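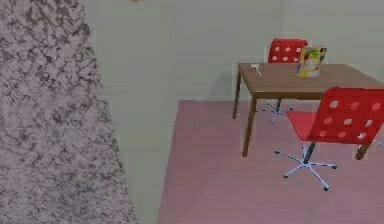
Getting rats off a small lake island before the terns come back?

Posted by Braulio Varela

Our bird group looks after a little island on Gonddale Lake, 12 acres, mostly brush and gravel. We had 55 tern nests two summers ago and last year hardly any chicks made it. I found chewed eggs all over and droppings under the old dock, so I'm pretty sure it's rats. Can we just put out snap traps ourselves, or do we need to hire somebody? And how far can a rat swim? The nearest shore is 400 yards away and I'd hate to do all this and have them paddle right back!

Ifeoma Odukoya

I helped on a job like this near Elton. 400 yards is no big deal for a Norway rat, sorry. So plan on keeping traps and chew cards at the landing spots for good, and check every boat that ties up (ours came back in a bag of straw, ugh). Talk to your state wildlife office before you set anything, you may need a permit and they'll have opinions about bait near water. We used snap traps inside wooden boxes with small holes so the birds couldn't get in, one every 40 yards in a grid. Start in fall once the terns have left, and keep going well after you stop catching anything. One pregnant female and you're back where you began.

Sze-wing Chiu

get a terrier lol. worked in my barn

Kazuhiro Fukuda

Please don't take a dog out there in nesting season. I agree with Ifeoma on the grid, but first make sure it's rats. Mink eat eggs too and they need a different trap. A cheap trail camera by the dock for a couple of weeks in August should tell you.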